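Bathroom storage in the Lennox rooms - open shelves or closed?

Morag Galbraith
8 June 2019
Residents are invited to comment on the proposed bathroom cabinets. My own preference is for closed doors throughout, as open shelves collect dust. 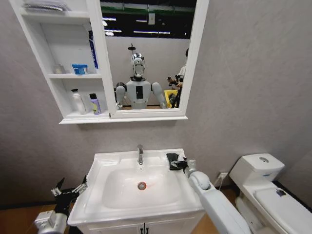 Trevor Mellor
I cannot agree with the proposal for closed doors. Residents with stiff hands find them awkward. Where the open shelves stand beside the mirror, as in the white unit over the basin, bottles can be kept on the lowest level within easy reach.

Pramila Kaushik
The ledge under the mirror is narrow - I would not wish to see tumblers placed on it.

Morag Galbraith
Noted. I maintain my view on dust.

Trevor Mellor
A weekly wipe would deal with that. May we have the price per unit?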